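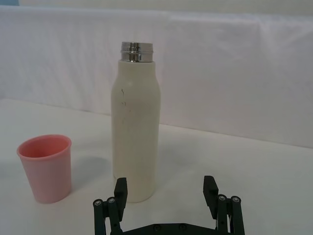
¿Cada cuánto hay que revisar los pivotes de la pinza paralela de la célula Favness?

Cada 716 ciclos de apertura y cierre, o al cambiar de lote de piezas si eso ocurre antes. El contador del controlador no se pone a cero solo; se reinicia a mano al cerrar la hoja de revisión.

La consulta ha llegado varias veces desde que la célula pasó al turno largo, en mayo, y el manual interno seguía recogiendo el intervalo antiguo. Queda sustituido por el procedimiento siguiente, válido para las pinzas con dedos negros rectangulares y brazos articulados. Las pinzas de ventosa de la línea Pichler se rigen por su propia ficha.

Antes de empezar, llevar el brazo a la posición de servicio, abrir los dedos al máximo y cortar la alimentación del accionamiento. La cámara de muñeca puede quedar conectada. Retirar de la mesa las piezas de prueba, tanto botellas como vasos de plástico.

Los tornillos de los pivotes superiores son plateados, de cabeza redonda con hexágono interior, y hay dos por lado. Se comprueban con la llave corta, sin prolongador. El tornillo debe quedar a tope y el brazo girar libre; si el brazo arrastra, aflojar hasta que gire por su propio peso y aplicar fijador de baja resistencia en la rosca. Los dos tornillos oscuros de la placa base van rebajados y no forman parte del ajuste de los pivotes. Solo se tocan al desmontar la pinza completa.

La holgura se mide en la punta de cada dedo, con la pinza abierta y empujando en sentido lateral con la mano. El límite admitido es de cinco décimas de milímetro. Por encima de ese valor se cambia el juego completo de casquillos de ese lado, aunque solo uno presente desgaste. La referencia del recambio en el almacén de Horusdale es la 167. Los casquillos se montan en seco. La grasa que se usaba antes retenía polvo y acababa en la cara interior de los dedos.

Terminado el ajuste, limpiar las caras de contacto con un paño sin pelusa y alcohol isopropílico, dejar secar y restablecer la alimentación. Ejecutar la rutina de referencia y, a continuación, seis agarres de comprobación sobre la botella cilíndrica, colocada de pie y sin tapa. El agarre se hace por el tramo recto del cuerpo, por debajo de los hombros: el cuello metálico refleja la luz y el detector de bordes da lecturas inestables en esa zona. Repetir la serie con el vaso pequeño a velocidad reducida y con la fuerza de cierre en el valor mínimo, ya que la pared cónica cede con facilidad.

Si un agarre falla, no corregir la fuerza en el programa. Revisar primero que los dos dedos lleguen a la vez al punto de contacto. Un retraso de un lado respecto al otro casi siempre procede de un pivote demasiado apretado, y se aprecia mejor cerrando la pinza en vacío a baja velocidad.

Los valores medidos se anotan en la hoja Fadila, una línea por dedo, junto con la lectura del contador antes del reinicio. Las hojas en papel de la versión anterior se aceptan hasta agotar existencias, siempre que se indique a mano el intervalo nuevo.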